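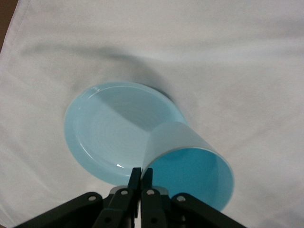 Attachment 1: wrist camera, cup on its side across the plate, fingers close together.

Ticket: table-clearing cell stops with "grasp lost", cup and plate task
Site: Tastbridge demo kitchen
Arm software: Hulden
Raised by: Archana Jaiswal
Vendor contact: Mimoza Yordanov, Premance
Opened: January 9, 2024
Status: open (was marked resolved, reopened by me)
Severity: I put medium. Premance changed it to low. I have changed it back.

Problem as reported

The arm is meant to pick up the light blue cup, lift it clear of the light blue plate and set it down at the side. In a run of 27 attempts it stopped with "grasp lost" on 3. On another 2 it reported a good grasp with nothing in the fingers, then carried on and performed the whole put-down in mid-air. Those are the ones that bother me. A stop I can live with. An arm that thinks it is holding something when it isn't is a different sort of fault, and I don't want both filed under one heading as "occasional missed picks".

Same cloth, same plate, same cup all through. No changes to the cell since the November update, which we were told would fix this.

Reply from Premance (Mimoza Yordanov)

Thanks Archana. The attached picture shows the cup lying on its side. Our guess is that the cup is being found correctly but its outline is merging with the plate, as they are nearly the same colour. Please try the following: rerun the camera calibration, switch on the "low contrast" setting, and lower the confidence limit from its present value of 81. If the fault goes away we can close this.

My reply

Calibration rerun twice. No change that I could see.

Low contrast setting on: one full run, still got a false grasp. I accept that pale blue on pale blue is not kind to the camera. But the inside of the cup is a much stronger blue than the outside, and the mouth is facing more or less into the open in attachment 1. If the software can't find an edge there I would like to know what it is looking at.

I have not lowered the confidence limit and I am not going to until someone explains why that would help. As I understand it, that tells the arm to be less fussy about what counts as a cup. We already have it being not fussy enough about what counts as holding one.

Also, please look at where the fingers are in the picture. They are side by side with only a small gap, and one tip is against the cup near the rim. I can't tell from a still whether they were opening or closing, and neither can you, so I'd ask that we don't build a theory on it. The finger position log for the same moment would settle it. Where is that kept? The manual says "see diagnostics" and the diagnostics page says "contact support".

Premance

Ticket set to resolved: settings advice given.

Reopened (AJ)

Settings advice is not a fix. Reopened.

I spent the morning on my own checks, results below so they don't get lost.

Swapped to a cup of another colour, same cloth: no false grasps in a short run. This fits your colour theory, I admit. It is one short run, though, and I wouldn't hang much on it.

Put the blue cup straight on the cloth with no plate: one false grasp. This does not fit your colour theory.

Closed the fingers on nothing, by hand command: the arm reported "object held" once. I then did it again and it correctly said empty. So the grip check can be wrong with no cup, no plate and no camera involved at all. I think we have two faults – one in how it finds the cup and one in how it decides it has hold of it – and the second is the one that matters.

Checked the screws at the finger linkages for play. All tight.

The Halilović finger pads were fitted by your engineer at the last visit. Were the closing limits set again afterwards? The visit sheet has a tick in that box and no figures next to it.

Premance (Mimoza Yordanov)

The empty-close result is useful, thank you. I can't confirm the limits were set again. I have asked for the service record. The finger log is in a locked folder and I will send you a way in. I agree these should be split and have opened a second ticket for the grip check.

AJ

Good. Until the limits are confirmed in writing I have the cell running at reduced speed with a person at the stop button, and no glass or china on the table. Plastic only. Please don't mark either ticket resolved without asking me first.

Waiting on: service record, folder access.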